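The dispute concerned a well at Dorkmont, and whether it was 498 feet deep or 367.

Graça Bettencourt had been a claims adjuster for the water district long enough to distrust both figures. The first came from the driller's log, filed by Veloso Drilling when the well was put in. The second came from Arben Leka, who owned the property, and who had lowered a weighted line down the casing in August after the pump began to draw air. A well does not lose 131 feet without a cause. It can cave, it can silt up, or it can be shallower than the log from the start. The policy paid in the first case and in no other.

She parked by the pump house and signed the visitor sheet that Leka kept on a clipboard, a habit left over from his years at a refinery.

"I measured it twice," he said.

"With what?"

He showed her. The line was braided cord, knotted every ten feet, with a window sash weight on the end. She stretched ten sections along the driveway against her steel tape. They ran short by four inches in total. The error did not matter at this scale, and she wrote it down.

Rodrigo Vieira had drilled the well. He arrived in a truck with no company name on the door, Veloso having closed, and stood with his hands in his jacket while she read him his own log. Topsoil to 12. Brown clay to 60. Gravel, some water. Gray shale, then sandstone from 410 to the bottom.

"That's my handwriting," he said.

"Did you case it all the way?"

"To the shale. You don't case rock that stands up by itself."

"Did it stand up?"

"It did when I left."

She asked whether he had kept samples. Most drillers did not. Vieira said he had given them to Horácio Cordeiro at the Osico yard, who used to take cuttings and cores from anyone and store them under the stairs. She thanked him and he drove off without speaking to Leka.

The Osico yard was 40 minutes east. Cordeiro had retired, and the materials room was now run by Crisanto Yap, a thin man who addressed her as "district" for the whole visit. He had an index on cards. Well 2565 was on a card by itself, between a church and a dairy. 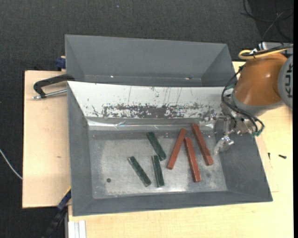
*Green and reddish-brown bars in the gray metal bin, Osico materials room.*

"Not those," Yap said, passing the bin. "District, you want the back wall."

The samples for 2565 were in paper envelopes inside a coffee can. Each envelope had a depth penciled on the flap. She laid them out along a bench in order and opened them one at a time. The clay was clay. The shale had broken into flakes the size of a fingernail. The last envelope was marked 360, and it held shale.

She looked in the can again, and then under the bench.

"Is there another container?"

Yap turned the card over. The back read, in Cordeiro's hand: *Rec'd complete. R.V. says bottomed in gray, dry below 300, owner paid for sand.*

She read it three times. There was no date beside it and no signature other than the initials in the text. As evidence it was weak. A competent attorney would have it excluded before lunch. It was also the only sentence in the file that agreed with a sash weight on a cord.

"Who was the owner then?" Yap asked.

She checked the permit. The well had been drilled eleven years before Leka bought the house. The applicant was listed as M. Hakell, with a post office box. Under "purpose" someone had typed *resale*.

She photographed both sides of the card and had Yap initial a copy. In the car she filled out the form. Cause of loss: none found. Depth at completion: 367 feet, less the correction for the cord. She worked out the correction, entered it on the line provided, and called Leka to tell him the claim would be denied.

He asked if the well was going to get any deeper.

She said she would mail him the forms for an appeal.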